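How to sort out a junk bin without buying anything

Updated 18 Feb 2020

Every October the storage blogs start up again. Get a label maker, get a drawer system, get the Gimico modular tray set with its 46 little compartments. I've tried a fair amount of this stuff and most of it is now in a bin of its own.

What you need is a bin, a table and 13 minutes. Pick a bin with slanted sides if you have one, as you can see into the corners without leaning over. Plain gray is fine. I don't believe the Suvasus people when they say color coding saves time.

1. Put the bin on the table. Not the floor, whatever your back says at the start.

2. Tip everything out and wipe the bottom. Scratches and worn spots don't matter. Grit does.

3. Make 2 piles: things you've used since last October, and the rest. Skip the "maybe" pile. I had one for years and never took a thing out of it.

4. Put back only the first pile, spread out in a single layer. If something has to sit on top of something else, the bin is too full – or too small, but it's usually too full.

5. Leave it alone for a month before you decide it works.

Some guides tell you to line the bin with foam. I cut a sheet for mine and it curled up at the edges and collected crumbs. Bare is better.

As for the rest pile, a box by the door will do. Prarklow sells a "donation station" for this. It's a box by the door.

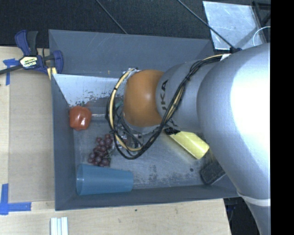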